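Shared Shop Builds > Robots and Automation
Thread: Two hand-held grippers, markers on both, cable mess everywhere. What would you change?

pyo_bench wrote:
Hi all, long time reader, second post ever. Some of you may remember my first one, where I asked about cheap linear bearings and got told to go buy the good ones. I bought the good ones. You were right and I'm poorer.

So the build now is a pair of hand-held grippers, one for each hand, that I'm calling Trondau (my daughter named it, don't ask me what it means). The idea is that you do a chore with the grippers in your own hands, the markers let us work out where each one was, and later on a little two-arm robot gets to try the same chore. The arms are still on my kitchen counter with no wrists. I'm only asking about the hand-held part today.

I've got 5 weeks of evenings in it so far, and 300 dollars, not counting filament. I do most of the printing at home and then bring everything to the shared shop, where there's floor to walk around on. Markers are glued on stiff white card. Cables go from the grippers down to a box and then to power, and that's my biggest headache. I step on them. I roll chairs over them. I had a harness to carry the weight of the cables and it helped some, but as soon as I turn around the whole thing wants to come with me.

Questions:
1. Battery on the body, or keep the wires and hang them from above?
2. Is the marker too close to the hand?
3. How do you folks practice grabbing without your shoulders giving out? I'm good for one long session and then I'm useless at dinner.
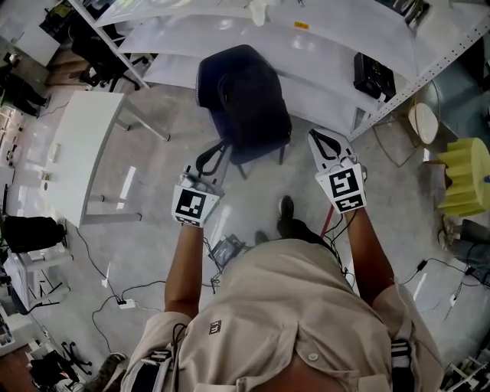
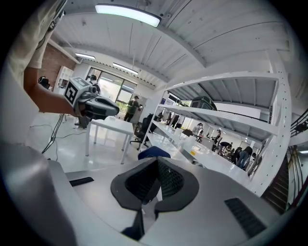

Forgot to say the fingers are padded, and I'm on my second kind of padding. The first was weatherstrip and it peeled off after a couple of evenings. The second is a thin foam with its own sticky back and so far it's holding, but it grabs lint like crazy. Open to ideas there too!

– Armelle

ohm_sweet_obura wrote:
Nice work Armelle. I'd go battery, no question. I ran a single gripper on wires for most of a winter and I broke two connectors and one coffee mug. Put the pack at the small of your back, fuse it, and bring one short lead down each sleeve. You'll be so much happier.

Marker position looks OK to me. If your tracking drops out it's more likely glare than your fingers. What printer are you using for the cards? Laser toner can get shiny and the bright windows will kill you. Matte paper, or inkjet if you can stand the smudges.

– Emmanuel

lpons_17 wrote:
I'm going to disagree on the battery. Everybody says battery and then everybody is back here in a month asking why their readings jump around when the pack gets low. And it's more weight on a person who just told us her shoulders hurt.

Hang the wires. A length of bungee from a ceiling beam, a swivel clip, done. Cost me less than lunch. You lose some walking distance, sure, but how far do you need to go for a chore? Mine is folding dish towels and I stay inside a square you could cover with a rug.

ohm_sweet_obura wrote:
Loïc, the readings jump because you didn't put a regulator on it. We went over this in your thread!

lpons_17 wrote:
I did put a regulator on it. It was a bad regulator. My point stands :)

nighat_m wrote:
Can I get in between you two for a second? On question 3, what saved me was shorter takes. I set a kitchen timer and put the grippers down when it rings, even if I'm in the middle of something good. 50 short takes are a lot more use to me than one giant recording where the last half is me getting sloppy. Get a stand to rest them on at belly height too, so you aren't bending to the floor every time.

And tape your cables down now, while you decide about the battery. Cloth gaffer tape, the kind that comes off clean. I went over on my ankle in September and I'm still careful on stairs.

For padding I use silicone baking mat cut in strips. Contact cement, clamp overnight. Lint wipes right off with a damp rag.

pyo_bench wrote:
Oh I love the baking mat idea. I have one with a burn in the corner that I was going to throw out anyway. And fine, fine, tape. I'll do it before anything else.

Emmanuel, it's laser toner, so I bet you're right about the shine. I'll redo the cards on matte.

hkawaguchi wrote:
One thing I haven't seen mentioned. Check that your markers are really flat. Card bows when the glue dries, you can't see it by eye, and it throws the angle off by more than you'd think. I glue mine to scraps of aluminum sheet with spray adhesive. The Lerkance guide (pinned at the top of this section, edited 05/06/2019) has a page on it, plus the trick with a piece of window glass and a heavy book.

On wires versus battery I think it depends on the shop. In a shared place I wouldn't hang anything from a beam without asking first.

lpons_17 wrote:
I asked! Well, I asked after.

pyo_bench wrote:
Put a steel rule across both cards tonight. One is fine and the other has a bow I can slide a business card under, so thank you Hideaki, I'd have been chasing that for weeks. Aluminum it is.

I'm going to try the bungee first because I already own a bungee – sorry Emmanuel. If it drives me nuts I'll come back for the battery wiring. Which fuse did you use, by the way?

ohm_sweet_obura wrote:
5 amp, blade type, right at the pack. I'll post my drawing when I get home.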